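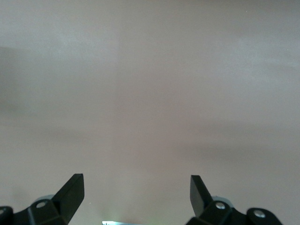 Home Bench Notes Archive About

BENCH NOTES

Quick one tonight, I have to be up early. Finger day on the small arm.

Back story for anyone new: the arm does the overnight sorting job at Dillar, little molded caps, tray to tray. Since early June it's been dropping them. Not many. Enough that Genji Hirose started leaving me sticky notes. First one said "2 on floor." Next one just said "again."

So Tuesday I pulled it off the line and went through the gripper properly.

First thing — open it all the way and look through the wrist camera before touching any tools. I always skip this and always regret it. Fingers wide, nothing in them, plain background behind. You get both tips facing each other across the gap and you can see the screw heads on the black housings. Anything badly crooked, you see it there. Nothing looked badly crooked. Great, so it's the annoying kind of problem.

Then the screws. Driver on each one, fingers open, no power. Three fine. The inner one on the right finger, the one near the base of the tip, turned. Not a lot, maybe an eighth. But it turned, and it shouldn't. That's the one that holds the tip square, so under load the tip was leaning back and the cap was riding up and out.

Took it out, cleaned the threads, tiny drop of the blue stuff, back in. Did the other three the same way while I was there. Chiharu Yokoyama says I use too much threadlocker and she is right, I had to wipe some off the housing with a swab. Let it sit over lunch.

After that, re-zero. Close slowly untill the tips touch, set zero, open, close again, check it reads the same. Did it five times. The old zero was off by a hair, which I beleive is from the tip leaning the whole time it was being calibrated last spring. By me. Sorry Genji.

Test run: 300 caps from the Aoki batch, the shiny ones it hates most. Dropped none. Then I got greedy and ran 320 of the matte ones with the speed at 97 percent and it dropped one, but that cap had a fat seam on it and I'm not counting it.

Stuff to remember for next time —

Mark the screws with paint pen. One line across the head and onto the housing. I had the pen in my hand and forgot, so that's Thursday now.

Spare tips. We have nearly none. Mio Tamura is ordering.

Put the driver back in the drawer with the arm's own kit, not in my coat.

Pádraig Quinlan asked if we should go to the padded tips like they run over at Lekthorpe. Maybe. I want a month on these first with the screws tight, otherwise I won't know what fixed what.

Arm went back on the line at 4:30. No sticky note so far.

6 comments · 11 shares

Recent posts
Rewiring the tray sensor, second try
The Braltel controller and its terrible manual
Chie Tanabe's cable tie method
Why the feeder squeaks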